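Povard 로봇 데이터랩 오픈데이 방문기

7월에 Povard가 사무실 한 층을 열어 로봇 학습 현장을 보여 주는 행사를 했다. 오후 2시 회차로 신청해서 다녀왔고, 본 순서대로 적는다.
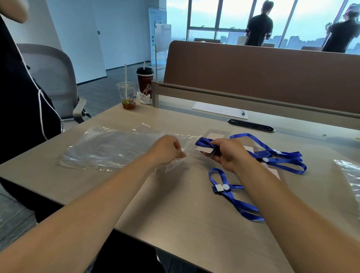 1. 접수와 입장

건물 1층에서 신분증을 보여 주고 엘리베이터로 올라갔다. 접수대에서 이름을 확인한 뒤 서약서를 한 장 쓴다. 내 접수번호는 3463번이었는데, 온라인 신청 때 받은 번호를 그대로 쓰는 것이라 미리 캡처해 두면 빠르다. 한 회차 정원은 17명이다. 늦게 온 사람이 있어 시작이 조금 밀렸다.

가방은 사물함에 넣고 들어간다. 휴대전화는 가져갈 수 있지만 모니터 화면은 찍지 말라는 안내가 있었다.

2. 사무용품 정리 작업

처음 본 곳은 책상 위 작업을 다루는 구역이었다. 파란 목걸이 줄과 명찰을 투명 비닐봉투에 담는 일이 그날의 과제였다. 줄을 짧게 접어 한 손에 쥐고, 다른 손으로 봉투 입구를 집는다. 사람에게는 설명할 것도 없는 일인데 로봇 쪽에서는 까다로운 축에 든다고 했다. 줄은 놓을 때마다 모양이 달라지고, 투명한 비닐은 빛이 반사되면 가장자리를 찾기 어렵다. 책상 위 봉투에도 하얀 빛줄기가 길게 나 있었다.

투명한 명찰 케이스도 비슷한 이유로 어려운 물건에 속한다. 안에 분홍색 종이가 들어 있으면 조금 낫다고 한다. 작업용 책상을 따로 꾸미지 않고 평소 쓰는 사무실 책상을 그대로 쓰는 점이 눈에 띄었다. 안쪽에는 종이와 펜이 놓여 있고 구석에는 음료 컵도 있다. 담당자 말로는 실제 사무실에 가까울수록 나중에 쓸모가 있다고 한다.

3. Drulico 시연

옆 구역에서는 Drulico라는 양팔 로봇이 같은 종류의 작업을 했다. 시연은 한 번에 최대 10분이다. 목걸이 줄을 집어 드는 것까지는 안정적이었다. 봉투 입구를 벌리는 단계에서 두 번 멈췄고, 그때마다 직원이 봉투를 다시 펴 주었다. 세 번째에는 들어갔다. 속도는 사람보다 많이 느리다.

관람선은 로봇에서 제법 떨어져 있어서 손끝은 잘 안 보인다. 벽에 걸린 모니터로 확대 영상을 같이 틀어 주므로 그쪽을 보는 편이 낫다. 뒷줄에 서면 모니터도 반쯤 가린다.

4. Naylor와 Skusadov

Naylor는 작업 기록을 보는 프로그램이다. 동작을 단계별로 끊어 이름을 붙이는 과정을 직원이 직접 보여 주었다. '집기', '접기', '넣기'처럼 짧은 이름을 쓰고, 봉투를 놓친 부분도 지우지 않고 따로 표시해 둔다. 이 작업을 아직 사람이 거의 다 한다는 점은 몰랐다.

Skusadov는 물류 쪽 협력 프로젝트라고 하는데 이번에는 설명 패널만 있었다. 포장 공정의 마지막 단계, 작은 부속을 봉투에 담는 부분에 적용하는 것이 목표라고 적혀 있었다. 실물이 없어 할 말이 별로 없다.

5. 질의응답

질문은 대부분 가격과 도입 시기에 몰렸다. 가격은 답하지 않았고, 시기는 정해지지 않았다고 했다. 다른 참가자가 비닐 대신 종이봉투를 쓰면 쉬워지느냐고 물었는데, 입구를 찾기는 쉽지만 구겨지면 다시 펴기 어렵다는 답이 돌아왔다. 나는 줄 길이가 다른 제품도 되는지 물었다. 조금 다른 정도는 괜찮고, 고리 모양이 바뀌면 데이터를 더 모아야 한다고 한다.

6. 참고할 점

주차는 지원되지 않는다. 전체 관람은 한 시간 반 걸렸고 앉을 자리는 질의응답 때만 있다. 냉방이 강해서 겉옷이 있으면 좋다. 창이 바닥부터 천장까지 이어져 도심 전망은 좋은 편인데, 내가 간 날은 뿌옇게 흐렸다. 설명은 한국어로만 진행되고 자료집은 나갈 때 한 부씩 준다. 다음 회차 신청은 Povard 홈페이지 공지에서 받는다고 한다.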